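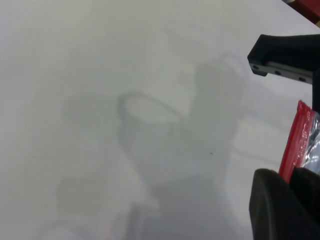

Homska has opened a training room in Ovoncombe where people teach robot arms to handle packaged food, one demonstration at a time. The room has been running since January and takes up part of the second floor of the old Lashari printing works.

The company, which builds picking and packing equipment for small warehouses, says it wants its arms to cope with soft and shiny packaging. Boxes and cans are mostly a solved problem for its machines. Snack packets, pouches and refill bags are harder. They bend when they are gripped, and foil can throw off the cameras the arm uses to find an edge.

"A box is the same box every time you pick it up," said Yvonne Whiteley, who runs the training room. "A bag of chips is a different shape each time. You can write rules for that, and we did, for a couple of years. Showing the arm what to do has gone faster."

There are two ways of showing it. In the first, an operator holds the arm near the wrist and moves it through the job by hand, with the motors set loose enough to follow. In the second, the operator sits at a desk a few steps away and steers the arm with a pair of hand controllers. A small camera at the wrist records each attempt either way, along with the position of every joint and how far the gripper is open.

Whiteley said the hand-guided method is easier to learn but has a drawback. The operator's arms and sleeves tend to end up in view of the cameras, and those recordings need more checking. Most of the work in the room is now done by remote control. New operators still spend their first shifts guiding by hand to get a feel for how the arm moves.

A typical job is short. The arm reaches down to a table, closes on a packet, lifts it, carries it across and lets go over a bin or a marked spot. Each attempt is saved, and the operator tags it as good, usable or failed. Failed attempts are kept too. Homska says they are useful when an operator drops a packet and then recovers it, as the arm needs to learn that part as well.

The target is 2000 good demonstrations for each type of packaging. The room has finished two types, paper sleeves and stand-up pouches, and is now working on foil snack packets. A practiced operator can record around 50 good runs in a shift. Table surfaces, lighting and starting positions are changed between batches so the arm does not learn to depend on any one setup.

Sheila Gosling joined as an operator after 9 years on a packing line. She said the hardest thing at first was judging how tightly to close the gripper without being able to feel the packet.

"You go by what you see," she said. "The foil starts to crease up and you learn how much creasing is all right. Too little and it slides out. Too much and you've got crumbs."

Gosling said she also had to slow down. On the line she picked up packets without thinking about it, often two at once. With the controllers, quick movements come out jerky, and the arm picks up those habits from the recordings. Operators are asked to make one smooth approach and to stop for a moment before closing the fingers.

The recordings go into a software package called Revinari, which Homska developed in-house. It trains the arm's control program overnight, and in the morning the arm is left to try the job without anyone steering. Whiteley would not give success rates for foil packets – she said the figures move around too much from week to week to mean anything yet – but said the pouches are close to what customers would accept.

Two local warehouses have agreed to try arms trained in the room once the foil work is finished. They will run alongside existing packing staff, and operators in Ovoncombe will be able to take over by remote control if an arm gets stuck. Homska said it has not decided how many arms one operator would watch.

The company plans to hire more operators before the warehouse trials begin. Shifts are four hours, with a break from the controllers every 30 minutes. No experience with robots is required, and training is paid. Applications are being taken at the front desk of the Lashari building.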